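Subject: Re: [desktop-arms] Anyone using the Gatel two-arm kit?
Date: 11/7/20

On the list, a member wrote:

> We have money for one bench setup this year and I keep coming back
> to the Gatel kit, the one with both arms on a single front rail.
> The Uysal arms are cheaper but you buy them one at a time and make
> your own mount. Does anybody here own the Gatel? I care most about
> (a) how long it takes to get going, (b) whether the wrist camera is
> any use, and (c) whether Tuser will still talk to you after the
> sale. We would be using it for two-handed stuff, not pick and place.

Oh good, a question I can answer! We have had ours since September and I've been boring everyone in the building with it, so you get the long version.

(a) Setup. The rail came drilled, the mounting plates dropped on, and I had both arms moving the same afternoon. The manual is 19 pages and the wiring section is really only two of them. Get the power leads in before you bolt the plates down tight (I did it the other way and had to back everything out again). The enclosure is extra. We went for the patterned wall panels and I like them a lot, though a plain board would do fine if you want to save the money.

(b) The wrist camera. Yes! Get it. The mount is small and stays clear of the fingers, and it's a big help when two grippers are close together and the overhead view is mostly arm. My one complaint is the cable. Leave more slack at the wrist than the manual shows.

(c) Tuser. They sold us ours and they have answered every email. We had a noisy shoulder joint on arm number 1526 (they number them all, it's on the packing slip) and they sent a new part without making us ship the old one first.

For two-handed work I'm very happy with it. We drive it with the Ollus software, free for the first 100 hours and then you pay by the seat. We've logged 125 hours now, so make of that what you will. Most of our time goes to handling cups and bottles, with plenty of other stuff left on the table so the arms have to work around it.
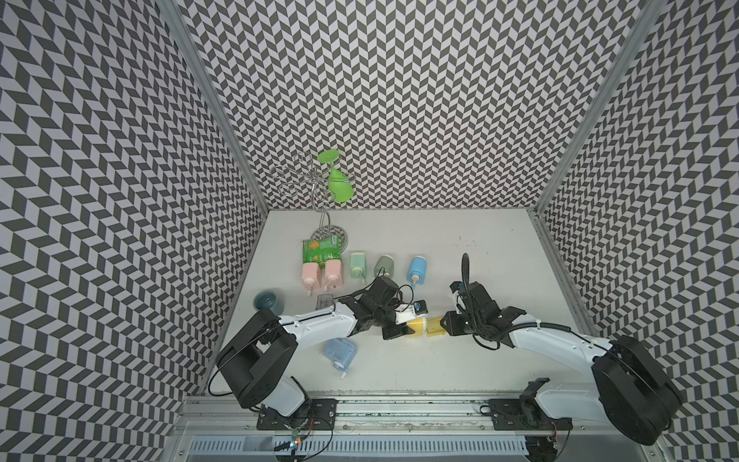 Both grippers at the yellow cup, Gatel kit on the front rail.

Things I'd change: the fingers are a bit slick on smooth plastic, and I'd love a softer set in the box. The arms also reach across each other more than you'd guess from the drawings, so go slow the first few days and keep a hand near the stop button. I haven't tried the Uysal arms, so I can't give you a fair comparison there. If somebody has run two of them side by side I'd like to hear how the mount held up.

Happy to send you our rail spacing and the settings file, just write me off list.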